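Funding > Business grants > Equipment > Stultumier Equipment Grant

Stultumier Equipment Grant

Reading time: 2 minutes

The Stultumier Equipment Grant helps small firms in Citville buy or upgrade workshop machinery. It pays up to half the price of each approved item. VAT, delivery and staff time are not covered. Firms that rent their premises may apply if the lease has at least 2 years left to run.

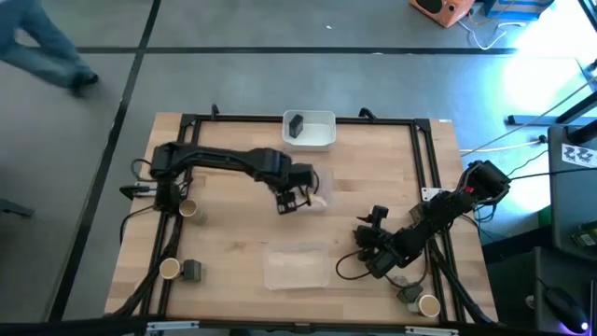 Two arms on a black rail surround, with a small clear container on the table.

Applications are made through Bemel, which runs the scheme. You will need two written quotes for each item, your latest accounts and a short plan saying how the equipment will be used. Second-hand equipment is accepted when the seller can supply a service record.
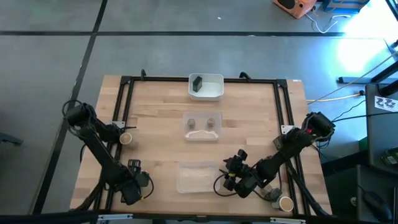 Do not place an order before you have your offer letter. Anything bought or paid for earlier, deposits included, will be left out of the claim. Offers stay open for 9 weeks.

Payment is made after purchase. Send the invoice, proof of payment and the serial number of each item. Claims received by noon on Wednesday are checked the same week. 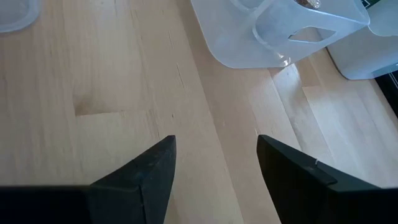
Equipment must stay at the address on the application until the end of the grant period. If you sell or move it sooner, tell Bemel in writing. Part of the grant may have to be repaid.
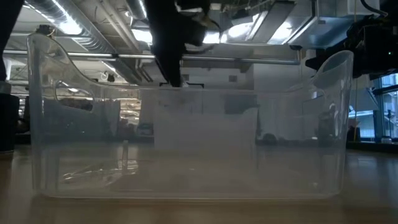 Clear plastic bin with handle openings.

The next round opens in April. Questions about quotes and eligibility go to Yolotzin Tapia, extension 518. For claims already submitted, contact Eliseo Meléndez, extension 789.

Related
Chávez Training Fund
Interest-free loans for Citville traders
How to fill in the claim form
Grants for shared workshops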